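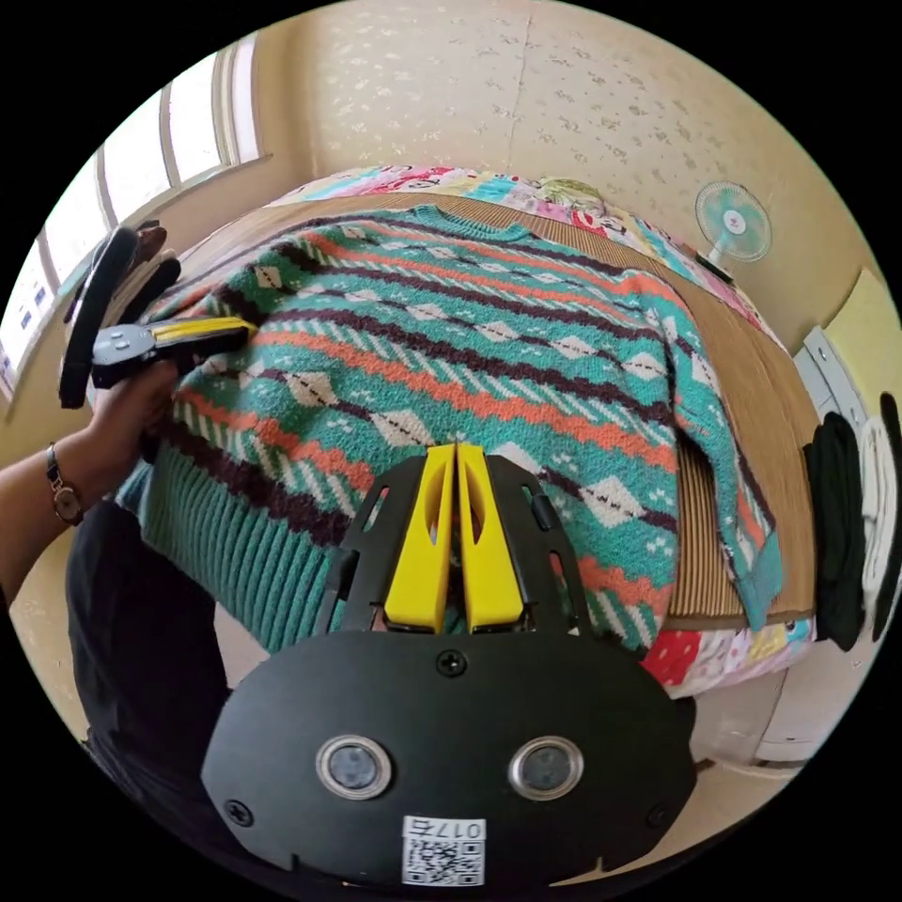

Patterned pullover, laid flat.

Reading time: 3 minutes

Fifteen minutes. That was what the whole thing was over, at the start anyway. Fifteen minutes at the beginning of each shift at the Schwerdtfeger cake factory in Wusadthorpe, spent getting into whites, boots, hairnet, then queueing at the sinks. All before you were allowed to clock in.

"You'd be in the building, in their clothes, stood in their queue, and you weren't at work," she says. She was shop steward on the packing side at the time and doesn't want her name used, she still has family on the lines. We talked in her kitchen for most of an afternoon. Notes typed up fast, so forgive the gaps.

I ask when people first started to complain.

"Always. It was always moaned about. My mum moaned about it when she was there. But moaning's one thing."

What changed was Pullura. The rota system, came in one June, everyone had to have it on their phone. Before that there was a clock by the canteen and a supervisor who'd look the other way if your bus was late. With Pullura you clocked in on the line itself and it docked you if you were a minute over.

"So now they'd got a machine that could tell them to the minute when I got to the belt. And I thought, right, well if it's that clever it can tell them when I came through the gate and all."

She put that to the site manager at a meeting. He said he'd take it away and look at it. She laughs at this for quite a while.
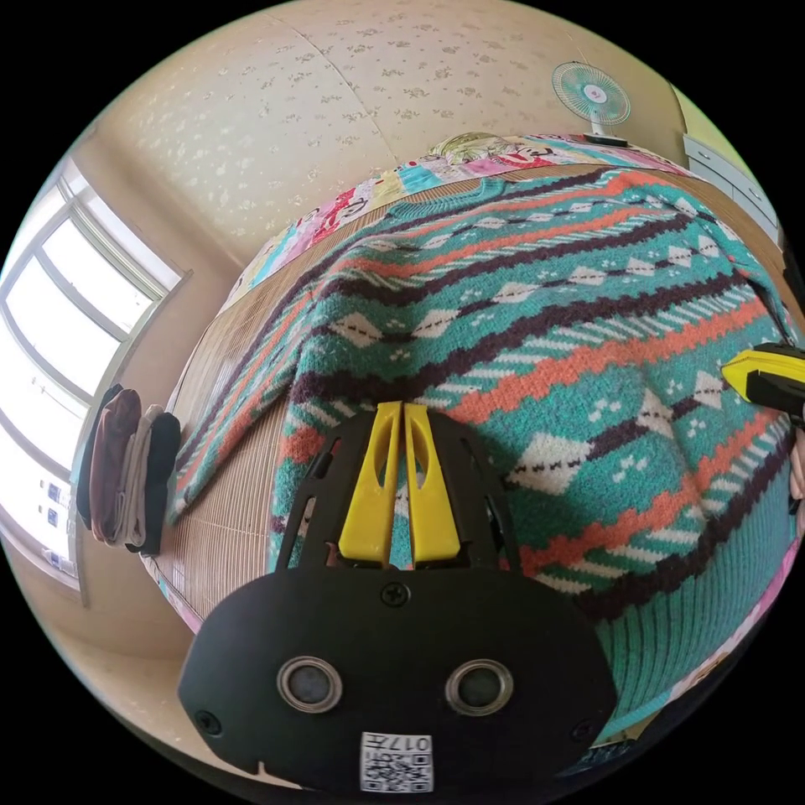 One of the night shift, on the phone a few days later, wanted it put down that the days lot got the credit and that nights had been refusing to sign the new terms for weeks before packing did a thing, and that the first leaflet was written in a car park in the dark by people who had just come off a twelve hour shift.

I read this back to the steward. She doesn't argue. "No, that's fair. Nights were ahead of us. We never saw them, that was half the trouble. You passed in the corridor and that was it."

So how do you organise people who only pass in a corridor? Slowly, going by what she says. A lot of it was lifts home. The factory ran a minibus out to Pirley and the union reps started taking it even when they lived the other way. "I was getting home at nine at night. But you've got people sat down, you've got them for half an hour, they're not being watched."

Membership on the site was poor when she took over as steward. Mostly older women and the fitters. Agency staff weren't asked, she says, and she blames the branch for that more than the company. "We'd treated them like they were passing through. Some of them had been passing through for six years."

The ballot went out after Christmas. They walked out on 27th January, a Saturday, picked because it was the start of the Easter run and the lorries were booked. Over 200 on the gate by six in the morning.

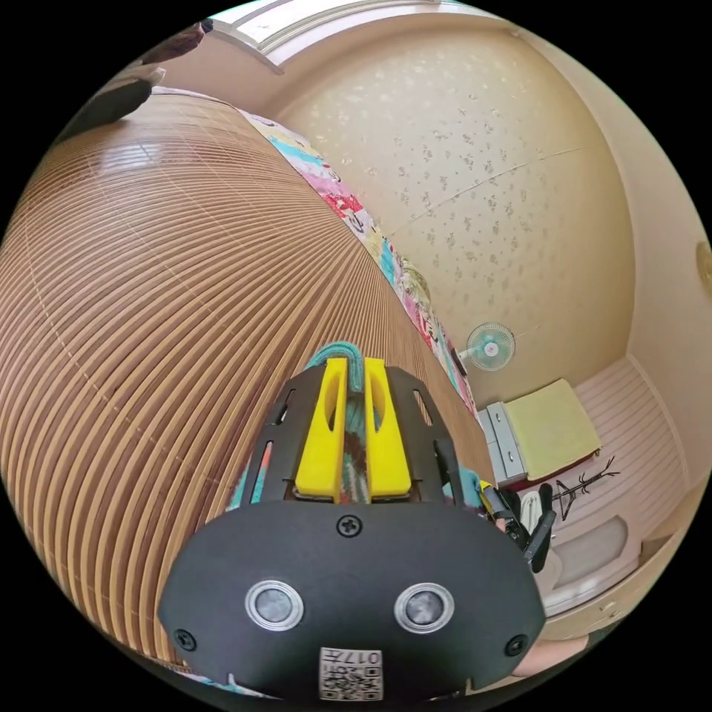

Photo: supplied

"I'd never been so frightened," she says. "I'd told everyone they'd come. I'd no idea if they'd come."

Was there trouble? Not much. One lorry driver turned round straight away, another sat there with his engine running until dinner time and then went too. The managers brought out tea on the second morning, which split people - some drank it, some poured it on the grass, and there was a proper row about that which she says went on longer than the strike did.

The strike was 3 days. Then talks, 2 rounds of them, in a hotel on the Pirley road. The company offered five minutes. Then ten. She wanted to hold out and the full-time official didn't, and they fell out badly over it.

"He said take the ten, you've won. I said it takes fifteen, so we've won two thirds. He didnt like that."

It went back to the members. They voted to turn the ten down, narrow, and a week later the letter came giving them the lot. No back pay though. That still annoys her more than anythign else. Years of it, she says, for some of those women, and not a penny.

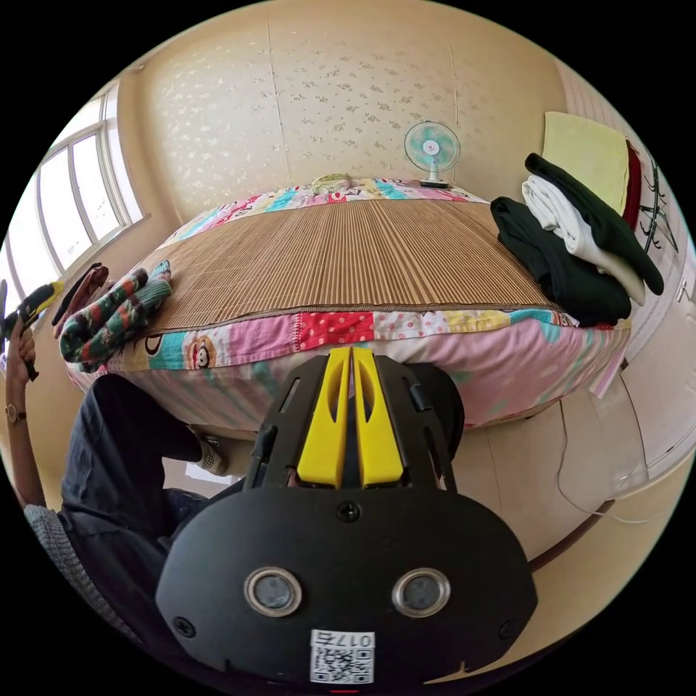

Agency workers weren't covered by the letter either. That took another year, and a second dispute that never got as far as a ballot. She'd left packing by then, bad wrists, and was doing the union work from the stores.

I ask what she'd do differently.

"Get the back pay in the first letter. First line of it. We put it at the bottom, under the bit about the lockers, and so it was the first thing to go." She thinks. "And I'd have gone and found nights a lot sooner."

The lockers, by the way, they got. New ones, with keys. She still has hers in a drawer somewhere - she was supposed to hand it in.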